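Gout, allopurinol and a lot of waiting

Wed 27 August

I started allopurinol in June, after my second gout attack of the year. The first one I put down to a bad shoe. The second had me sleeping with my foot outside the covers because the sheet hurt.

My doctor at the Plirden clinic, Dr. McGrath, wanted the flare to settle before I started, and then put me on a low dose. I have blood drawn every four weeks and she raises the dose if the uric acid number is still too high. So far she has raised it twice. I also take colchicine for now, because starting the main drug can set off new attacks. I had one in July, in the other foot this time.

The pharmacist, Vasanthi Nanayakkara, went through the side effects with me at the counter. The one she repeated was rash. If I get one, I stop the pills and call the same day - I don't wait to see if it clears up. I have a note about it on the fridge. No rash yet.

Food has been less of a change than I expected. I gave up beer, which I miss, and I eat less red meat. I drink more water, mostly because I keep a glass by the sink and fill it when I walk past.
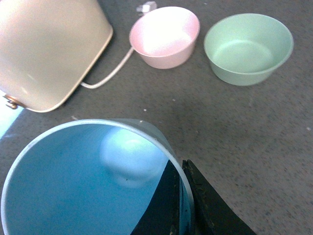 The next blood test is at the lab in Gruton, since the Plirden one only draws in the mornings and I work then. If the number is where Dr. McGrath wants it, I stay on this dose and we talk about dropping the colchicine. I'll post the result when I have it.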